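The Landing Is Not a Room

Every open office I have visited in the last few years has had one: a strip of upper floor beside the stairs, too wide to be a corridor and too exposed to be a room. The people who sell office space have plenty of names for it. Flonduvholm, the design firm behind a good many of these conversions, calls it a "gallery." The leasing brochure for the Clornon building, where I spent most of a week in April, calls it "a social mezzanine." The tenants call it upstairs.

I went to Clornon because its mezzanine is supposed to be one of the good ones. It measures 600 square feet, and the brochure counts every one of them as usable. I have my doubts about that word. Take away the strip people need to get to the stairs, then the strip next to the railing where you wouldn't want to leave a laptop, and the usable part shrinks fast.

The promise is always the same. Take out the walls, let the two floors look at each other, and people will drift together and have ideas. The brochure claims that 97 percent of tenants "value visual connection." I asked the leasing office what question had been put to them and got a second copy of the brochure.

What I saw over four mornings was ordinary. People downstairs sat at tables. People upstairs stood. They put things on the floor, even with a desk and a table about, and did their work on their feet. By ten o'clock somebody had usually claimed the middle of the planks, and anyone heading for the stairs took the long way past.

The daylight is excellent, I will give them that. Trees outside big windows do more for a workplace than any slogan painted on a wall, and the white ceiling carries the light a long way in. The wood-look floor is kinder on the eye than gray carpet. But daylight comes from windows, and the windows would have been there with or without the gallery.
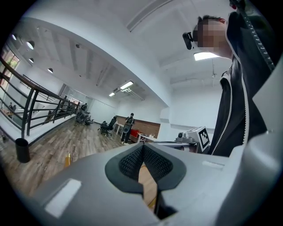
Odetti wrote to me after I asked tenants for their views, and was having none of my complaints. The landing was the one part of the building without a booking calendar, the message said, and for anybody whose work needs a bit of floor and can't be done in a chair, that was worth more than another meeting room with a screen. The noise was a fair point. The rest was a writer wanting a desk.

Maybe so. I did want a desk. And I accept that unassigned space has a value that never shows up on a floor plan. What I don't accept is the price. Clornon's smallest upstairs package runs to $3,625 a month, with the mezzanine listed first among the benefits, ahead of the kitchen and the bike storage. That is a lot to pay for a place to stand.

Then there is the sound. Stojanovska, the firm that fitted the railings and stairs, recommends soft panels on at least one wall of any open landing. Clornon has none. I took a cheap meter along and got a reading of about 51 decibels at mid-morning, hardly a racket, but a meter can't tell you that you are hearing both halves of a conversation on the floor below. Black metal bars look smart in a brochure. They don't stop a voice.

If you are being shown around a place like this, go at ten in the morning — not at five, when everyone is packing up and it all seems wonderfully calm. Stand by the stairs for a quarter of an hour and watch where people leave their things. Ask which parts of the floor have power outlets. Then ask for the rent with the mezzanine taken off, and see how long the answer takes. Mine took two days, and the figure was the same.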